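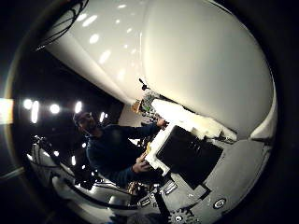

How to set hand-check rules for a shared cell

Most safety sheets I get sent for shared cells were copied from another site and signed without a walk-through. The one from Troltcombe ran to 40 items and never said who may stand inside the reach of the arm while the hand is powered. Start there. Hauke Sauerland's advice is to keep the list short enough to read out loud, and I haven't seen a better test.

Step 1. Say what counts as contact

"Light contact permitted" means very little. Write down which part of the hand may touch which item, and for how long. A frosted plastic cup of colored cereal rings resting against a gray finger pad is a fair trial piece, since you can see what's inside and you'll know at once if it spills. Don't let anyone tell you a force limit from a data sheet covers it. Measure on your own pad, with your own cup. 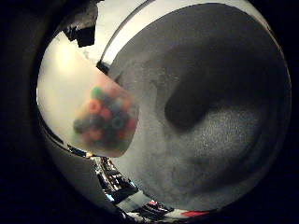
Step 2. Mark the standing area

Tape on the floor is cheap and people walk over it. I still use it, but I also look from the hand's side. With a big white finger filling the top of a wrist view, a person in dark clothes at the bench can shrink to a small shape near the bottom. If your plan relies on that camera to notice people, I'd want proof. Vinano claimed 200 clean passes for theirs, all with the same tester in the same spot.
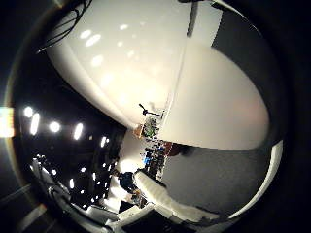

Step 3. Run it with hands in the way

Have a second person handle small things while the arm is live at reduced speed, with someone else on the stop button. Pick something easy to spot, like a yellow block, and raise it to where a finger could hide part of the view.
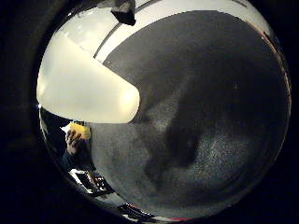 Log each run, including the dull ones. At Orness we kept 488 and threw out none, and the stops people had called "false" were the ones worth rereading.

Repeat the check after any change of pad, cable or camera mount. A signature from July does not cover a pad fitted last week.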